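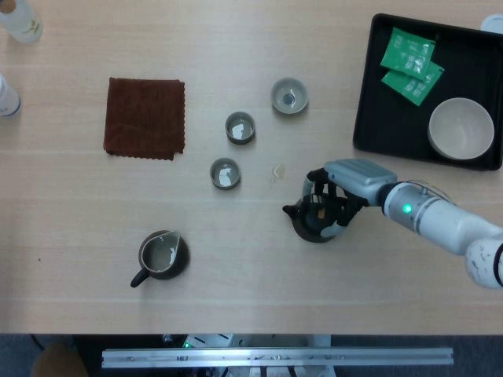
Sturkura Tea Vocabulary Survey

Data card, second release

Summary

The Sturkura Tea Vocabulary Survey is a collection of 3000 written responses on the words people use for tea, teaware and the serving of tea at home. Responses were gathered in 19 towns of the Drudel valley and are released as plain text tables. The survey is maintained by the Cenduneck Institute for Regional Language. Questions should be addressed to Byung-chul Cha, data editor.

Contents

responses.csv: one row per response
places.csv: town names and district codes
prompts.txt: the 36 prompts, in the order in which they were printed
changes.txt: corrections made after the first release

Each row in responses.csv holds a response number, a place code, a prompt number, the answer as written, and a normalized spelling. Empty answers are kept and marked NA. Dialect spellings have not been corrected in the "as written" column.

Collection

Printed forms were handed out through public libraries in January. Respondents were adults who had lived in the same town for at least five years. Each form carried a selection of the prompts, and no respondent was asked to complete the full set. Forms were transcribed twice by separate staff, and differences were settled by the data editor.

The prompts cover names for the pot and its parts, names for cups by size and use, verbs for pouring and refilling, and words for tea judged too strong or too weak. Prompts 30 through 36 concern polite phrases used when a guest declines a further cup.

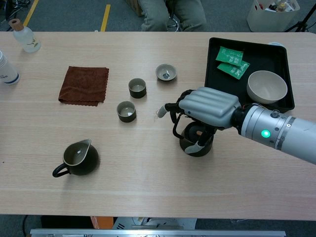

Known limitations

Older respondents are overrepresented. The town of Sitthichai returned few forms, and its figures should not be compared with those of other towns. Several respondents used one word for both a lidded cup and a small pot; these answers carry the flag AMBIG in the notes column.

Privacy

Names and street addresses were removed before transcription. Place codes identify the town only.

Terms of use

The tables may be used for teaching and research with credit to the Institute. Commercial use requires written permission. Corrections received by 3rd March will be included in the next release.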